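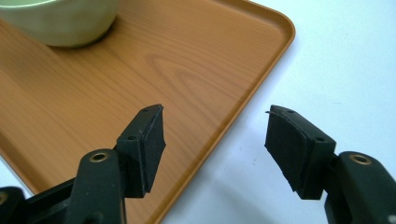
Wilma Hermans
Travel and Home Editor

Sunday, January 4, 2026

Tips for the Self-Catering Kitchen

If you're booked into a holiday cottage in March, you will spend more time in its kitchen than on its beach. We had a week at Latgate last spring and saw the sea twice, both times through rain.

Pack one decent knife. The cottage will supply 8, all of which could be given safely to a toddler. Wrap yours in a tea towel, hold it with two elastic bands and put it in the hold bag if you're flying.

Decant before you go. Nobody on a week's holiday needs 500 g of salt, yet every rental cupboard has several bags of it, left by people who thought they did. Old spice jars do nicely for salt, pepper, washing powder and coffee. Label them, particularly the last two.

Read the oven before you need it. The one at Hiltdale had lost all its numbers, so I put a tray of chips in on the first evening and timed them. They took about 40 minutes. After that we knew where we stood, and ate a lot of salad.

Do the big shop on the way. The farm shop at Bresham is lovely and will sell you a very small cheese for the price of lunch. Buy milk, bread, bin bags and loo roll before you leave the main road, then go to Bresham for the cheese anyway.

Take a dishwasher tablet for each day, plus one for the morning you leave. Cottages provide 2. Washing-up liquid will be there, thinned with water by the previous guests.

On the last night, everything left in the fridge goes into an omelette. My family calls this one the Farewell and tends to ask what time the chip shop shuts.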